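Recording demonstrations of thin and folding objects

Contents
Before you start
Step 1. Define the task in one sentence
Step 2. Set up the work surface
Step 3. Check the fingers and the wrist camera
Step 4. Record a calibration set
Step 5. Record the grasp
Step 6. Vary the starting position
Step 7. Label and reject
Step 8. Split and export
Common faults

This page covers the collection of teleoperated demonstrations for objects made of sheet material: document folders, envelopes, card sleeves, flat-packed boxes. It assumes a single arm with a two-finger gripper, a camera at the wrist and one fixed camera over the table. The commands are for the Nel recorder and the Storeck episode format. If you use another recorder, the order of the steps is the same but the field names will differ.

Rigid objects such as mugs and blocks are covered on a separate page. Sheet material needs its own procedure. The object changes shape when it is touched, it hides a large part of the wrist view once it is held, and the correct grasp point is often a strip a few millimetres wide.

Before you start

You will need:

- the arm, homed and with its joint limits loaded
- Nel running on the recording machine, with both camera streams visible
- at least 2 objects of the same type in different colours
- free disk space for the full session
- a written task sentence (see Step 1)

Read the whole page once before recording. Changing the camera exposure or the task sentence halfway through a session splits the data into two sets that cannot be merged without relabelling.

Step 1. Define the task in one sentence

Write the task as one sentence with a start state and an end state. For the Gravmont folder task the sentence is:

Grasp the standing folder by its lower edge, lift it clear of the surface, and hold it until the episode ends.

Avoid words such as "neatly" or "gently" unless you have a measurement for them. Two operators will read them differently and the policy will learn an average of the two.

Enter the sentence in the task field of the session file. Storeck copies it into every episode, so a spelling mistake here will appear in all of them.

Step 2. Set up the work surface

Patterned surfaces are acceptable and often useful. A policy trained only on a plain white table tends to fail on the first kitchen worktop it meets. Printed mats, speckled stone and bare wood can all be used in the same dataset, provided each one is recorded in the surface field.

Keep three things fixed within a session:

- the position of the arm base relative to the table edge
- the position of the fixed camera
- the room lighting

Mats should be taped down at the corners. A mat that creeps during a session gives the model a false clue to the episode number.

Glossy surfaces produce reflections that move with the gripper. Leave them in if the robot will work on such a surface later. If a reflection saturates the wrist camera, lower the exposure and restart the session.

Step 3. Check the fingers and the wrist camera

Close the gripper on nothing and look at the wrist stream. Both fingertips must be in view, and the gap between them should sit near the horizontal centre. If only one tip is visible, loosen the camera clamp, turn the camera and check again.

Inspect the contact strips. Dust and paper fibre collect in the ridges and reduce grip on smooth card. Clean the strips with a dry brush before each session. Replace them when the ridges are no longer visible at the tip.

Compliant fingers take up a different shape under load. Close them on a scrap of card at the working force and confirm that the two strips still meet face to face. If one finger rolls outwards, its mounting screws are loose.

Step 4. Record a calibration set

Record a short set with no object on the surface. Move the arm slowly through the working area, opening and closing the gripper at each corner. Save this with the label "calib" so that it is excluded from training.

Then run:

nel check --session current --streams all

The check compares the timestamps of the joint log and both cameras. Do not continue until it reports that all streams are aligned. A timing error is hard to see in playback and will spoil every contact event in the session.

Step 5. Record the grasp

Stand the folder on the surface with its panels slightly apart. Return the arm to its start pose, then press the record pedal.

Approach from above the edge that will be held. Open the gripper only as wide as the task needs. A fully open gripper pushes neighbouring flaps out of position before the fingers close.

Slow down for the last part of the approach. Place the edge between the two strips and close in one movement. Do not close, reopen and close again unless you are recording a recovery episode, which has its own label.

Once the fingers are closed, pause for a count of two before lifting. The pause gives the model a clear set of frames in which the hold is established and the arm is still. At this point the folder may fill much of the wrist view, with the pinched edge showing only as a narrow line of colour between the strips. The background is then limited to one side, so the fixed camera has to supply the rest.

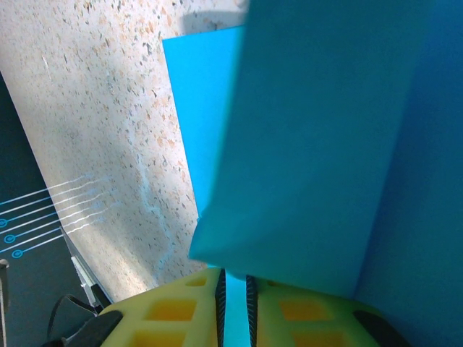
Step 6. Vary the starting position

Each episode must begin from a different object pose. Small changes are enough, but they have to cover the whole working area. The method used for the Zullevell set was a printed grid, with one cell drawn at random before each episode and the object angle chosen by the operator.

Vary the following:

- position on the surface
- angle to the arm base
- how far the panels are open
- colour of the object
- surface under the object

Change one or two of these at a time. If colour and surface always change together, the model cannot separate them. Check this by opening the session table and sorting by colour. Every colour should appear with every surface.

Plan for 300 accepted episodes per object type as a first target. Train on these before collecting more. The first policy will show which poses are weak, and the next session can be aimed at them.

Step 7. Label and reject

Play back each episode at double speed and assign one label:

good: the end state in the task sentence was reached with one closing movement
recovery: the end state was reached after a second attempt
fail: the end state was not reached
void: recording fault, operator error or an interruption

Keep the failures. They are not used for imitation training, but they are needed for the success classifier. Void episodes can be deleted at the end of the session.

For folding objects, pay attention to what is held. A pinch on the inner sheet alone can look the same as a pinch on the whole folder until the lift begins. If the outer panels are left behind, the label is fail, even when the fingers remain closed on material.

Add a crease note where the object has developed a new fold during the session. Storeck stores this in the object_state field. A worn folder bends in different places from a new one, and a mix of both is useful as long as it is recorded.

Step 8. Split and export

Split by session. A random split across episodes places near-identical lighting and object wear in both training and test sets, and the test score will be too high.

nel export --format storeck --split session --drop void,calib

The Gravmont export contained 3,567 episodes after void recordings were removed. The first 2,000 were recorded on one surface, and the test results on other surfaces were poor until later sessions were added. If you are starting from nothing, bring in the second surface early.

After the export, open a few episodes from each session and confirm:

- the task sentence is present
- both camera streams play from the first frame
- the gripper width trace drops once and stays low in "good" episodes
- the label matches what the playback shows

Common faults

The gripper width trace never reaches its set value.
This is expected when thick material is held. Compare the trace with a reference grasp on the same object before treating it as a fault.

The folder slides out during the lift.
Check the contact strips, then the closing force. Raise the force in small steps. Too much force leaves a permanent dent in card, and later episodes will be biased towards the dent.

The policy closes too early.
Look at the approach speed in the demonstrations. Operators speed up as a session goes on. Limit sessions to one hour and compare the first and last episodes.

The policy works on one colour only.
Sort the table by colour and count the accepted episodes. If the counts are even, check the white balance. Automatic white balance must be off on both cameras, as a large coloured panel close to the lens will shift every other colour in the picture.

Wrist stream drops frames on contact.
The cable is being pulled at the wrist joint. Add slack, secure the loop away from the fingers and repeat Step 4 before recording again.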